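Ticket: Printed output from Handier has wrong margins after update
Opened: Jan 14, 2002
Product: Handier label and pattern printing, version 4
Status: Waiting for customer

Customer wrote:

Hello. I use Handier to print sewing patterns on normal paper, and then I tape the sheets together. Since I installed version 4, the sheets do not meet. There is a gap between the left sheet and the right sheet, and the line of the sleeve makes a small step where it crosses. With the old version the same file was correct. My printer is an Ellik and I set it to 300 dots per inch. I already installed the printer driver again, but the result is the same.

I also tried to print only page 2 of the file. Then the page was good. When I print the whole file, the page is wrong again. I do not understand this, and I have a lot of fabric waiting to be cut.

Support, Gunda desk:

Thank you for the clear report. Please open File, then Page Setup, and look at the box "Fit to printable area." In version 4 this box is checked after the installation, also when it was not checked before. Please remove the check, close the program completely, and print the test square from the Help menu. Measure the square with a ruler, both sides, and write us the two numbers.

Please do not change the size in the printer driver window yet. If both places change the size, it is difficult to know which one made the error.

Customer wrote:

I removed the check. The test square is now correct in both directions, thank you. But the pattern still has the step in the sleeve line. It is smaller than before. I let the sheets lie flat on the table one night, in case the paper was curled from the printer, and it made no difference.

The file is from Hosseinzadeh patterns, and it has 29 pages. I bought it in June and printed it one time with the old version, without any problem. 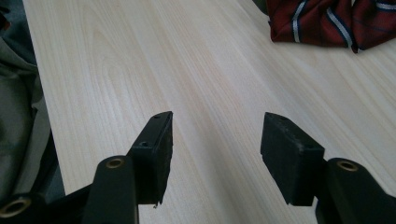
Support, Gunda desk:

We think the remaining step comes from the overlap setting. The old version saved the overlap inside the file, and version 4 reads it from the program settings. This would also explain why one single page looks good, because the overlap is used only when several pages are printed together.

Please do this:

Open Tools, Settings, Tiling.
Select "Use overlap from file."
Press Apply before OK. In this version OK alone does not always save the change.
Print only the pages with the sleeve.

If the step is still there, please send us the file handier.log from the program folder.

Customer wrote:

I found Tiling, but "Use overlap from file" is gray and I cannot select it. I attach the log.

Support, Gunda desk:

The log shows that the file was opened as read-only. Please copy it from the CD to your hard disk, remove the read-only mark in Properties, and open the copy. The option should then be available.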